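Giltley Tapes: Data Card and README

Summary

Giltley Tapes is a catalog of independent cassette and vinyl compilations put out by small regional labels, mostly post-punk, reggae and garage. Version 2 describes 400 compilations from 109 labels. Each record gives the track order, the bands, the pressing or dubbing details where known, and the source of the information. There is no audio in the release.

Maintainers: Pui-shan Kong (metadata, releases) and Cheuk-hei Hsueh (scans, import scripts).

Last updated: 8 November 2022

What is in the folder

releases.csv has one row per compilation.
tracks.csv has one row per track, joined to releases on release_id.
labels.csv has label names, towns and years of activity.
notes.txt holds free-text remarks that did not fit a column.
illustrations holds the pictures used on this page.

All files are UTF-8. Older spreadsheets may open them with the wrong encoding and damage accented band names. Import them with the encoding set by hand.
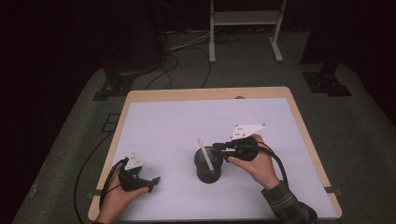
Dates are stored as a year only. Many of these tapes were dubbed in small batches over several seasons, and a month on the insert often refers to the recording session. If the insert and a label's mail-order list disagree on the year, the list wins and the insert year goes into notes.txt.

Where the data comes from

The first batch was typed from the paper files of the Wong mail-order shop, which stocked regional labels and kept a card for every title. The second came from the Gurorwood fanzine, read issue by issue for reviews and ads. Everything else was entered from the records and tapes themselves.

The source column uses these codes:

W: Wong card
G: Gurorwood review or ad
P: physical copy examined
X: more than one of the above

Rows marked G alone are the weakest. Ads were sometimes placed before a compilation was finished, and bands dropped out between the ad and the release.

How rows are entered

1. Copy the title exactly as it appears on the spine. If there is no spine text, use the front cover.
2. Enter the bands in track order. Keep the spelling on the sleeve, even if another release spells the name differently, and put the usual spelling in band_std.
3. Mark every unclear reading with a question mark in the check column. Do not guess at handwriting.
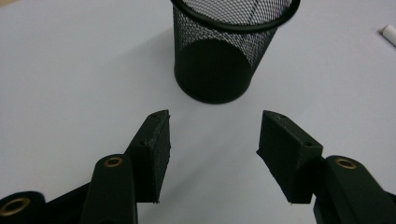 4. Run the Tesis script, which flags duplicate titles and missing track numbers. Fix the flags before saving.

Known problems

In 38 rows the running order differs between side labels and insert. We follow the side labels. Split releases by two labels appear once, under the label listed first on the sleeve. Pseudonyms are not resolved unless a band member confirmed them in print. Catalog numbers with a leading zero lost it in version 1; this was fixed in April. 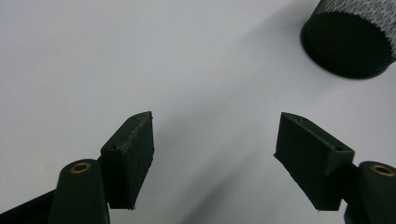
Catalog numbers are still the field most likely to be wrong. Several labels reused a number after a title sold out, and at least one skipped numbers to look bigger than it was. Treat release_id as the key and the catalog number as a plain text field. The picture just before this paragraph shows two dark gripper fingers over a white tabletop. Sleeve scans are kept apart from this release and are named by release_id.

License and corrections

The tables may be copied and reused with credit to Giltley Tapes. Sleeve art and liner notes remain with their owners. Send corrections with the release_id, the field, the new value and where you found it.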